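Prellincombe Staff Forum > Facilities and Supplies > Shared desks and counters
Topic: Marker storage at the sign-in counters

Ludger Rathjen wrote:
Colleagues are asked to comment on the proposed arrangement for markers at the shared counters. At present, each counter is issued a set of colored markers and one open cup. The supplies budget for the coming period is 210 dollars and must also cover whiteboard cleaner. I would prefer to settle the matter before the end of May.

Ingeborg Ehlers wrote:
The Görtz building returned to open cups last year after a trial with lidded boxes. The boxes were left open in any case, and the lids went missing within 2 weeks. I support keeping the cups, provided that markers are returned to them at the close of each shift.

Malte Gerlach wrote:
I must respectfully disagree. Markers stored upright dry out at whichever end is uppermost. Our department lays them flat in a drawer tray and has requested very few replacements. The cups also take up space that visitors need when completing forms.

Ludger Rathjen wrote:
Your point regarding space is noted. The mesh cup is nevertheless small, and its contents can be partly seen through the side. On the gray speckled counter, the purple marker is in the cup, while the yellow, pink and green ones are lying out on the surface.
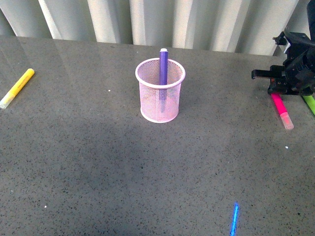 Sieglinde Kuhlmann: I would ask that the cups remain. Visitors do not open drawers that are not their own, and a tray placed out of sight will result in requests at the front desk throughout the morning. A short reminder in the closing checklist should be sufficient.

Malte Gerlach wrote:
The closing checklist already contains 5 items, and compliance is uneven. I do not consider a sixth to be a solution. A shallow open tray on the counter would meet both concerns – the markers would lie flat and remain within reach.

So-ying Shih wrote:
Could the type of marker be confirmed before a decision is made? Some water-based markers may be stored in either position. If ours are of that kind, the objection to the cups would be largely removed.

Ludger Rathjen wrote:
I will check the order sheet. Counters may continue with their present arrangement in the meantime. Requests for trays should be sent to me directly and should state the width available.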